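Print this page | E-mail this page

Field Archaeology, Handout 12
Nicanor Gaete

1. Laying out the grid

Your squares will be wrong. String sags, pegs wander, and Pythagoras never had to work in Landolby clay. Measure both diagonals of every square before anyone picks up a trowel. We practise indoors first, with tape on brown paper, where a line that fails to meet its neighbour costs you only some pride.
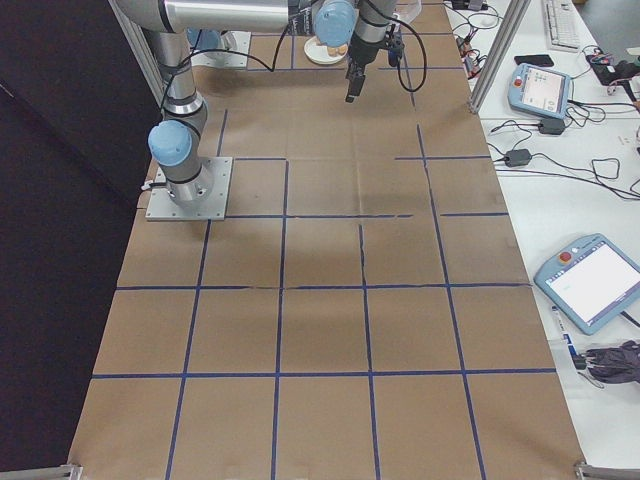
2. Naming the squares

Letters run east, numbers run north. Write the label on the bag, then on the tag inside the bag. In the Otine trench, 22 bags came home marked "misc." and they are still misc.

Reading for next week: Varela, pp. 14-37.

Print | E-mail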